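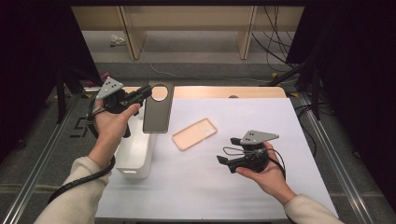 Loose knitted sleeves wear out from the forearm down, and most of the advice on washing knitwear ignores this and treats the garment as a single piece of cloth. A cream sleeve as roomy as the one on the left here spends its working life pressed between an arm and a table, and on a pale yarn the grey patch on the underside usually shows up well before the rest of the garment looks dirty. The temptation is to wash the whole thing more often. I did that for years with my own jumper, and the sleeves grew steadily longer while the body stayed much as it was.

The jumper in question is an undyed wool from Nolley, knitted loosely in stocking stitch with a ribbed cuff. It weighs 486 g dry. I know this from weighing it on the kitchen scales after it had sat overnight in the spare room, which has no radiator. Wool takes up moisture from the air, so a weight taken in the bathroom will not match one taken anywhere else. If you are going to compare figures, use the same room each time and leave the garment in it for a night first.

After soaking, rinsing and a spin, the same jumper weighed 822 g. Nearly all of the difference is water, and where that water sits matters more than how much there is. Pick up a wet jumper by the shoulders and the sleeves are hanging from a single seam each, with the water draining towards the cuffs. The stitches open lengthways and close widthways. A loose fabric has plenty of slack to give, so the sleeve gets longer and narrower at once. If it then dries in that shape it will hold the shape quite well until the next wash.

My present method is as follows.

Mark the dirty area with a few tacking stitches in cotton while the sleeve is dry. Grey marks are hard to find on wet wool. Turn the garment inside out and put it in a basin of water that feels neither warm nor cool to the inside of the wrist, with the Grivero liquid already mixed in. Leave it. Wool felts from a combination of moisture, movement and changes of temperature, and with a no-rinse liquid there is little reason to move it at all. For the marked area I press the cloth between two flat palms and let go, repeated until the water coming out of it is clear. Rubbing will lift the mark faster and will also lift the fibres, which then form pills along exactly the part of the sleeve that was going to pill anyway.

To lift it out, slide a colander under the whole jumper. I used to gather it up in both arms, but one sleeve always escaped.
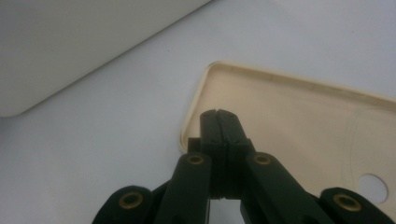 Spinning is the step people are most nervous of. A short spin in a drum that is not also tumbling or adding water does very little harm, in my experience, provided that the jumper is folded into a mesh bag and the bag is packed against the side with a towel for balance. I have an elderly Delorme spin dryer, bought second-hand in Hiscombe, with no controls other than the lid. I give it a slow count and stop. If you only have a washing machine, use spin alone at the lowest speed and check that the programme does not begin with a rinse. Mine does, and the manual says otherwise.

Nisreen Mahasneh, whose knitting is a good deal better than mine, uses no spin at all. She rolls the garment in a bath towel and kneels on it. We tried both methods on swatches cut from the same piece and could not tell the results apart once they were dry, though the towel swatch took a day longer. I would still choose the spin for a whole jumper. A long drying time in a cold house gives you a smell of sheep that takes some airing to shift.

Then the drying itself. Lay the jumper flat on a rack with a towel beneath it, and put the sleeves straight out to the sides with the underarms open. Folding them across the front looks tidier and leaves a crease at the elbow. I keep a card with the dry measurements on it: underarm to cuff, width at the upper arm, width just above the rib. Pat the fabric back to those numbers while it is wet. With a sleeve that has already stretched, push the length in from the cuff in small amounts and ease the width out to meet it. You will not get it all back in one go. My left sleeve took three washes to come level with the right.

Turn everything over after the first evening. The towel will be damp through and should be changed at the same time.

On frequency, I now wash the jumper twice a winter and deal with the forearms separately in between. For this I put a folded white cloth inside the sleeve, dampen a second cloth with the diluted wash, and press from the outside for 90 seconds or so at a time, moving the inner cloth as it picks up the dirt. The sleeve stays flat on the table throughout and never becomes heavy enough to pull.

One matter I have not settled is whether a lining would do more good than any of this. A thin cotton patch inside the forearm stops the stitches opening, but it shrinks at a different rate from the wool, and my first attempt puckered badly along the lower edge. I have cut a second patch from an old pillowcase that has been through the hot wash many times. It is tacked in place with the grain running along the arm, and I will leave it there until the autumn before sewing it down properly. If the tacking pulls I shall try it on the bias.

Posted in June by Siham Awwad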